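Can Robots Do Chores Yet? Your Questions, Our Best Answers
Last updated November 2020

We get mail about this every week and we love it. Asger Brynjólfsdóttir, who runs our manipulation bench here at Narar, went through the July inbox and wrote most of these replies. Write in if yours is missing!

So, can a robot do my laundry?

Parts of it, on a good day, in a room it knows. The full job from hamper to drawer is still beyond anything we have tried. But the parts are coming along fast, and two years ago I wouldn't have believed some of what the Volov arm does now on a plain weekday run.

Which parts work?

Picking one piece of cloth out of a pile works very well. Dropping it into an open drum works well too, as long as it's a towel or a T-shirt and not a fitted sheet (we have lost whole afternoons to fitted sheets). Pushing buttons is easy once the arm knows where they are. Closing a door is easier than opening one, which surprises most visitors.

What about folding?

Slow! Our best towel fold takes 80 seconds, and a ten-year-old would beat it without putting down the phone. Shirts take much longer and socks are a separate project. Still, a fold that starts from a crumpled heap and ends up square is a wonderful thing to watch, and I never get tired of it.

How does it learn?

Mostly from people steering the arm through the job by hand, over and over. We recorded 1289 of these runs for our laundry set, which we call Galang. Of those, 500 are only door work: reach, grip, pull, let go. If that sounds like a lot of time spent on a door, come and try steering one.

Why is a washer door so hard?

It swings on an arc, so the hand has to follow the arc and keep its grip the whole way. Pull a little too straight and the fingers slip or the arm stalls. Then there's the glass and the shiny plastic. A round door like the one on our front loader picks up reflections from the ceiling lights, and depth sensors hate that. With the camera down by the fingers you get a nice close view of the door, but the gripper takes up a good piece of it.
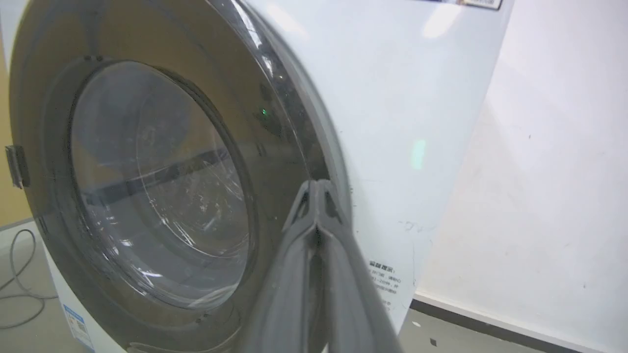
Do the labels and buttons have to be in English?

No. The arm doesn't read them. A person marks the start button once for each model of machine, and the software finds it again from the shape of the panel. Reading any panel in any language is on our wish list.

Is it the same story on the shop floor?

Shops are ahead of homes. At Tokomier, a small parts maker we work with, an arm loads trays into a parts washer and does 800 trays between checkups. The trays are all alike, the rack never moves, and there's no cat. Give a robot that kind of order and it will happily go all night.

When can I buy one for my house?

I don't know, and I'd be careful with anyone who gives you a year. I do think single-job machines will show up first, maybe something that only moves wet clothes to the dryer. I'd be first in line for that one.

Can I come and see it?

Yes, please do! Email the front desk and ask for a bench visit. Bring a shirt you don't mind having folded badly.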